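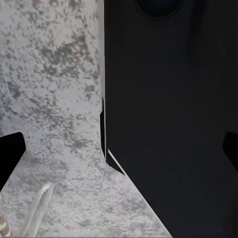
# Keep your clipboard history tidy with Purnen

Dec 14, 2020

I copy and paste all day long, and for years I did it the hard way: copy one thing, switch windows, paste it, switch back, copy the next thing. Then I installed Purnen, a tiny clipboard manager for the Mac, and I love it so much that I've been bugging everyone I work with to try it. It remembers what you copy, lets you search it, and stays out of your way the rest of the time.

The default settings are fine, but with a little setup it gets so much better! Here's how I have mine.

## Install it and let it in

Download Purnen from the developer's site (the developer goes by Mäkelä, and answers email very quickly), unzip it, and drag the app to your Applications folder. The first time you open it, a small paper clip shows up in your menu bar.

Purnen can't paste for you until you give it permission:

1. Open System Preferences and go to Security & Privacy.
2. Click the Privacy tab, then pick Accessibility in the list on the left.
3. Click the lock and type your password.
4. Check the box next to Purnen.

Quit the app and open it again. If you skip that restart, the history window opens but picking an item does nothing, and I lost a good part of an evening to that one.

## Pick a shortcut you'll remember

The out-of-the-box shortcut is Control-Option-V, which my hands never liked. Click the paper clip, choose Settings, then General, and click in the shortcut field. Press the keys you want and you're done. I use Shift-Command-V. A few apps already use that for "paste without formatting," so check the ones you live in before you commit.

Now copy a couple of things, press your shortcut, and start typing. The list narrows as you type, and Return pastes whatever is highlighted. It's fast!

## Set the history size

Under Settings > History there's a box for how many items to keep. Mine is set to 70. I tried going much higher back in November and found I was scrolling past old tracking numbers and half sentences to get to anything good. Start with 70 and see how it feels after a week.

Turn on "Merge duplicates" while you're there. If you copy the same address again, it moves back to the top of the list and you won't see it twice.

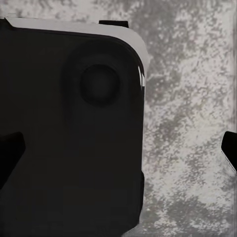
*Rounded corner with a light gray rim.*

## Make two boards

Boards are my favorite part. A board is a list of items that never expires, and you can have as many as you like. I have 2:

- **Replies**, for the paragraphs I send over and over (shipping times, how to reset a password, directions to the Greltthorpe office)
- **Code**, for the shell commands I can never keep in my head

To make one, open the history window and click the plus sign at the bottom. Give it a name, then drag items onto it from the history. You can jump straight to a board by typing its first letter followed by a space, so "r " takes me to Replies and "c " to Code.

Items on a board can have a nickname too. Right-click one, choose Nickname, and type something short. My directions are called "map," so I press the shortcut, type "r map," hit Return, and the whole paragraph drops in. I still grin when it works.

## Keep passwords out

Please do this part, even if you skip everything else! Go to Settings > Ignore, click the plus sign, and add your password manager. Purnen will stop recording anything you copy from it. Add your banking app if you use one.

If something private has already slipped in, select it in the history window and press Delete. To wipe the whole list, hold Option and click the paper clip, then choose Clear History. Your boards aren't touched.

## If you use more than one Mac

Boards can sync, history can't. Go to Settings > Boards, click Location, and choose a folder inside whatever sync service you already have. Do the same on the other Mac, pointing to the same folder. Let the first one finish uploading before you open Purnen on the second, or you may end up with 2 copies of each board. (Just delete the extras if that happens.)

Thanks to Aleksandra Gajewski over at Skoltedton for showing me the first-letter trick. She also says you can drag a board's items into a different order, and the new order sticks after a restart. I tried it this morning and it does!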